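Does player two keep anything in Kondden couch co-op?

Games Help > Kondden > Co-op and saves
Posted 27/03/2023 by softlanding_kit

Hi all, hoping somebody who's further into this than me can help. My sister and I have been playing Kondden on the couch for a couple of weeks, same console, split screen, me on my profile and her on hers. We're both totally hooked. We got through the mines, did the whole Kalberg part with the trains, and last night we finally beat the big thing at the bottom of Tallach Keep, which took us 11 tries and a fair amount of yelling.

The problem is that when she went home and signed in on her own console, her character was back at level 5. No Tallach armor, no bow, none of the recipes. Her hair and her little hat carried over fine, so the game obviously knows who she is. On my console, if she signs in as my guest, everything is there like nothing happened.

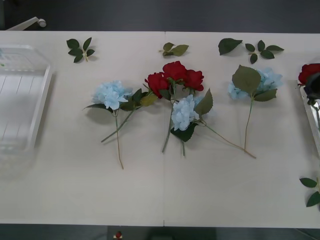

She does have cloud saves turned on, we checked that first. I also checked that we're on the same version of the game, and we are. I even had her delete her local save and pull it down again (I know, risky, but there wasn't a lot to lose at level 5) and she got exactly the same character back.

So what I want to know is whether player two is supposed to keep progress from couch co-op. If yes, what are we doing wrong? And if not, is there some way to get her stuff over to her own save, even just the bow? She really loves that bow. We were planning to do the second half online once she moves in June, and I'd hate for her to have to grind it all again by herself first.

I play on normal difficulty, if that matters. Crossplay is off.

griddlecake77

Been through this one, so I feel your pain! The short version is that player two's character lives inside player one's save. When your sister joins on your couch, the game makes a copy of her character and parks it in your world, and from then on that's the copy she's playing. The one on her own profile just sits there at whatever level it was the day she first joined you. I bet she was level 5 back then.

Looks do sync, for some reason. Hair, hats, voice, dyes. I guess they count as profile stuff and everything else counts as world stuff.

The good news is you can move the character over, because Kurek put in a thing called the traveler's ledger in one of the patches. It's buried, so I'm going to type it all out:

Load your world with your sister signed in as player two, on her own profile and not as a guest. This matters a lot, guests can't use the ledger at all.

Go to the inn at Kalberg, the one by the station. Upstairs there's a desk with a green book on it. If the book isn't there you haven't finished the trains, but you said you have.

Have her open the book with her controller. If you open it, you get your own page and it does nothing useful.

Pick "Leave with belongings". It costs 50 silver and it comes out of her purse, so hand her the money first if she's broke.

Wait for the save icon to go away, then sign her out from the menu. Don't just switch off the controller. I did that the first time and had to do the whole thing over. 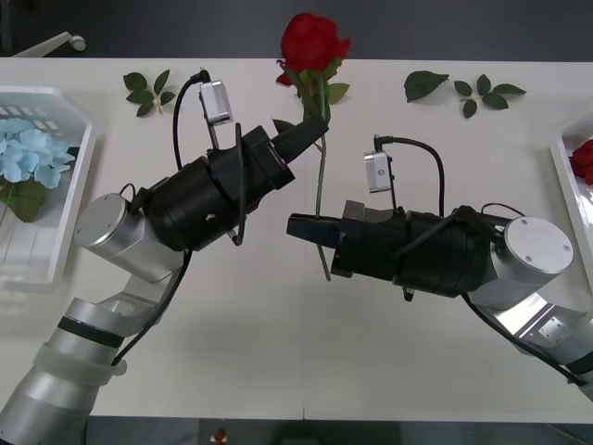 After that she should sign in at home with the console online and load her own world. The game will ask if she wants the traveler or the resident. She wants the traveler. The resident is the old level 5 one, and it goes away when she picks, so make sure she reads the box before mashing the button.

Her level, armor, weapons and recipes all come across. Quest progress doesn't, so her world will still think Tallach Keep is locked. Doesn't matter much if you're going to play in your world online anyway, she can join you with the traveler and it'll all line up.

One thing I'm not sure about is the bow. If it's the one from the Keep boss it should be fine, mine came over. If it's the one from the shrine puzzle, I've seen people say it gets left behind because it's flagged as a quest item. I'd put it in the shared chest before she leaves, just in case, and then she can pick it up again when she joins you.

plumb_bobbin

just use the guest account lol, works every time for us. never had a problem

only thing is it has to be the same console, so I guess that's no good if she's moving

old_tin_kettle

Second the ledger method above, it's what my husband and I did, with one correction. The price goes up with the character's level. It was 50 for me as well, but I was lower than you two must be after the Keep, and he paid a good bit more. So take more silver than you think and put the leftovers back in the chest.

A couple of other things that tripped us up. The ledger only works in daytime in the game, and the innkeeper goes up and stands in front of the desk at night and you can't get round him. Sleep in the room across the hall and he'll be downstairs again. Also, empty her quick slots before she signs the book. Whatever was in mine vanished - potions, bombs, a fishing rod I'd had since the start - although everything in the main bag was fine. I sent Kurek a bug report and got a form reply, so who knows if it's on their list.

About the shrine bow, I can say for sure that it stays behind, or it did on our version. The shared chest trick works. You need a chest of at least tier 3 for quest items, the small ones won't take it.

And if she does end up picking the resident by mistake, don't panic. Have her close the game before it saves and load it again, and the box comes back up. My husband did it and only got away with it since he's fast with the home button. 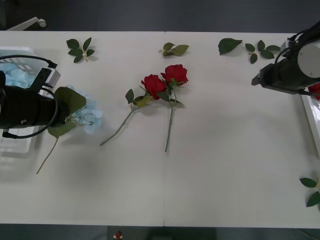
Two robot arms at the white table

softlanding_kit

Oh my gosh, thank you both so much, that explains everything. She was level 5 when she first came over, I asked her. And it's the shrine bow, of course it is! I've got a tier 3 chest half built, I'm just short on hinges, so we'll do that on her next visit before we go anywhere near the inn. I'll post back if the price is something crazy.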